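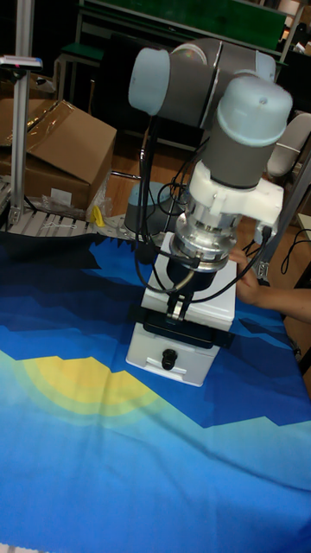

Ferklow Desktop Drawer Box

Storage and Small Furnishings
Supplied by Prutano Institutional Supplies

Overview

The Ferklow Desktop Drawer Box is a small upright storage unit for use on desks, counters and work tables. It has a plastic body in a pale grey-white finish, a black band across the upper part, and a drawer at the lower front which is opened by a round black knob. The box is intended for items that are needed often and mislaid easily: keys, labels, stamps, spare batteries, sewing notions, name badges and similar articles.

The product is supplied to schools, libraries, clinics, reception areas and shared offices. It may also be ordered by private customers in single units. It requires no assembly and no fixing to the table.

Intended use

The box is designed to stand on a flat and level surface. It may be placed directly on a bare worktop or on a cloth or mat. Where a cloth is used, it should be drawn smooth before the box is set down, as a fold beneath the base may cause the unit to lean and the drawer to run unevenly.

The drawer is suited to light contents. The greatest permitted load for the drawer is 2 kg, evenly spread. Heavy single objects, such as padlocks or metal weights, should be kept elsewhere. The box is not a secure container and has no lock. Medicines, cash and confidential papers should not be stored in it.

The unit is for indoor use only. It should be kept away from radiators, hobs and direct strong sunlight, which may discolour the pale finish over time.

Opening and closing the drawer

The drawer is opened by drawing the knob straight forward. A hand resting against the side of the box will keep the unit from sliding, and this is recommended whenever the drawer is full. The knob should not be twisted. It is fixed from the inside of the drawer front by a single screw, which may be tightened with an ordinary cross-head screwdriver if the knob becomes slack.

To remove the drawer for cleaning, draw it out as far as it will go, lift the front edge slightly and continue to pull. To replace it, set the rear corners on the runners and push gently until the front is level with the body. If resistance is felt, the drawer should be taken out again and the runners checked for crumbs, grit or paper.

Cleaning and care

The outer surfaces should be wiped with a soft cloth dampened with warm water and a little washing-up liquid. The horizontal seams of the drawer front may gather dust and are best cleaned with a soft, dry brush. Scouring pads, bleach and solvent-based sprays should not be used on any part of the product. The box must not be placed in a dishwasher.

Ink marks should be treated promptly. A mark that has been left for several days may not come away fully, and such staining is not regarded as a fault.

Colour and finish

The box is offered in one finish only, pale grey-white with black band and black knob. Slight differences in shade may occur between one production run and the next. Customers who wish to place several units side by side are advised to order them together and to state this on the order form, so that the units can be drawn from a single run.

Replacement knobs and drawers may be ordered separately. When ordering a replacement drawer, please quote the reference on the underside of the old one.

Ordering

Single units are normally sent from the Metulell warehouse. Orders of 20 units or more are packed in outer cartons and delivered on a date agreed with the customer. Orders of 100 units or more are handled by the contracts office and may be divided between several addresses at no further charge.

The warehouse holds roughly 3,000 units at the beginning of each school year. Schools and colleges are asked to place large orders before the end of May where delivery is needed for the autumn term.

Customers are asked to inspect goods on arrival. Damage in transit should be reported in writing within 20 days, with the delivery note number. Damaged goods and their packing should be kept until the report has been answered.

Returns

Unused units may be returned in their original packing. The cost of return carriage is met by the customer unless the goods are faulty or were sent in error. Units that have been labelled, engraved or otherwise marked by the customer cannot be accepted.

Guarantee

The box is guaranteed against faults in materials and manufacture for 2 years from the date of delivery. The guarantee covers the body, the drawer, the runners and the knob. It does not cover ordinary wear, overloading of the drawer, or damage caused by unsuitable cleaning products. Claims should be accompanied by proof of purchase.

Related products

Bugti Drawer Liner. A soft liner which may be trimmed with household scissors. It reduces noise when small metal items are kept in the drawer.

Bugti Label Set. Plain adhesive labels for the side of the box, which can be removed without residue when peeled slowly. Labels should not be applied across the seams of the drawer front.

Enquiries

General enquiries and single orders: Ghazala Jafri, Customer Services
Contracts and orders of 100 units or more: Algirdas Hunt, Contracts Office
Replacement parts and guarantee claims: Waqas Yousafzai, After-Sales Department

Correspondence should be addressed to the relevant department at Prutano Institutional Supplies. Written enquiries are answered in the order in which they are received.

Product information last revised October 2022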